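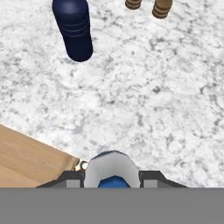

13 Jan 2024

Quick one tonight, too much in my head and I want it out before I forget half of it.

So. House rules for the sim kitchen. I promised a written version back in December and then didn't write it. Kristof Verschueren has asked me twice, nicely, and the second time with a smiley, so.

Background for anyone who's new. We run pick tasks on bottles in a simulated kitchen, same island, same arm, lots of different starts. The results feed into a report, and the report gets read by people at Gerkton who have never seen the kitchen and only see a table of passes and fails. Which means the word "pass" has to mean the same thing on my machine as on everyone else's. It didn't. I went back over the autumn logs and found three of us using three definitions. One was "bottle leaves the counter". One was "bottle leaves the counter and is still in the fingers when the run stops". Mine, embarassingly, was "looks fine to me".

Now it's written down. A pass is: right bottle, lifted clear, held to the end of the run, no other bottle knocked over. All of that. If a neighbour goes down it's a fail even if the lift was lovely. People moaned about that one. Tough. Nobody wants an arm that gets the squash out and puts the wine on the floor.

Rule about naming the target. Say it by something you can check. "The brown bottle" is no good when there's more than one brown bottle. Colour plus label, or colour plus cap, or where it stands. I've read task sheets from the old Zatari batch that just said "the bottle". On an island full of bottles! Whole batch binned.

Rule about starts. Fix the seed, log the seed, put the seed in the file name. Yes all of them. Yes even the throwaway ones, the throwaway ones are always the ones someone wants to rerun in March.
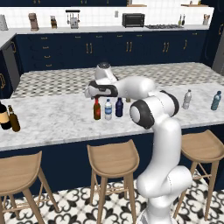
Approach height next. Fingers open and pointing down before they get anywhere near the necks, then pause, then descend. The pause is the bit everyone skips. It costs nothing in simulation and when the same code goes onto a real arm it gives whoever's holding the stop button a moment to use it. I'd rather we practised the habit where it's free. Figueroa (the project not the person, confusing I know) dropped the pause to save time over 1000 runs and then had to put it back in for hardware and retune everything. So the time saved was, what, minus a fortnight.

Speed. Slow near the counter, as fast as you like above it. We have a cap in the config. Don't edit the cap in your local copy and then forget. If you need a different cap, make a different config with a different name, and put your initials in it so we can come and find you.

Ok the contact thing. This was the long argument. Does a brush count? Elbow or upper link skims a bottle top, bottle rocks, bottle stays up. Pass or fail? Kristof says fail, any contact outside the fingers is a fail. I said pass with a note. We went back and forth for 6 emails and landed on: it's a pass for the task table and a separate mark in the contact column, and the contact column goes in the report at the same size as the other one. Not in an appendix. I can live with that. I think he's probably right in the long run, for anything that's going to work near people, but if we'd switched mid-batch the numbers wouldn't compare with the ones we've already sent.

Links, not only the hand, then. Check clearance for the whole arm. It's the forearm and the elbow that get you, you're so busy watching the fingertips.

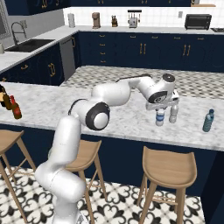

Crowding is the other one I wanted a proper rule for and it's still a bit of a fudge. We need tight layouts, otherwise we're testing on a kitchen where everyone leaves a polite gap between their drinks. But tight has to be written down too. Take the water bottle with the blue label band and the taller white one just right of it: the fingers are hanging above the pair of them, so the sheet has to say which one is meant before anybody presses go, and it has to say how much room there is between. At the moment the layout file gives positions and leaves you to work the gap out yourself. I want the gap as its own line. Remier does it like that in their templates and I'm not too proud to copy.

See-through bottles: tag them. Clear and frosted ones behave differently for the vision side and if they're lumped in with the dark glass the average tells you nothing. Seperate column. I know, another column.

Replays. Keep one replay for every fail and one for every contact mark, from two viewpoints at least. An arm can hide a whole bottle from one side. Last batch had 13 fails where the only view we'd kept was the one with the upper link in the way, so we've got 13 rows saying "fail, cause unknown" and that's just annoying for everybody.

Total for the batch was 1950 runs, by the way, before anyone asks. Final table goes out once the contact column is filled in.

Who signs off: not the person who ran it. Doesn't need to be senior, just needs to be someone else. Ten minutes, open a handful of replays, check the word in the table matches what the arm did. If you disagree, it's marked disputed and stays disputed until two people have watched it together.

Things still open:

What to do when the bottle gets lifted fine but slips an inch in the grip. Held? Sort of held? Leaning towards a slip limit but we need a number and I don't have one.

Whether a stopped run counts. I say log it, leave it out of the percentage, give the count underneath.

Stools. Someone asked if hitting furniture is covered by "no other bottle knocked over". Er, no, and it should be. Adding it.

Comments open, be kind about the spelling. Kristof I'll send you the tidy version when there is one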